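About Grovbridge

Grovbridge is a day school for children from kindergarten through grade 5. We opened in a rented house on Cedar Street with 15 students and two teachers, and moved to our present building 3 years later. Most of our families live close enough to walk.

How we teach

Classes are small, and each one keeps the same teacher for two years. Mornings are for reading, writing and math. Afternoons are for science, music, art and outdoor time. We give no homework before grade 3.

Lunch is part of the school day. Students eat with their class and take turns setting and clearing the table — a place setting, as we teach it, is a plate, a bowl and a spoon to start with. Families may send food from home or sign up for the school lunch by the month.

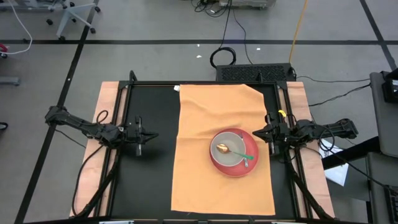 Our staff

We have 19 people on staff, including a full-time nurse and a reading specialist. All classroom teachers hold a state license. New teachers spend their first year paired with an experienced one.

Admissions

Applications for next fall open in November. An open house will be held on 28 October 2026 in the main hall, and children are welcome to come along. Tuition is set by grade, and aid is available — ask the office for the form when you apply.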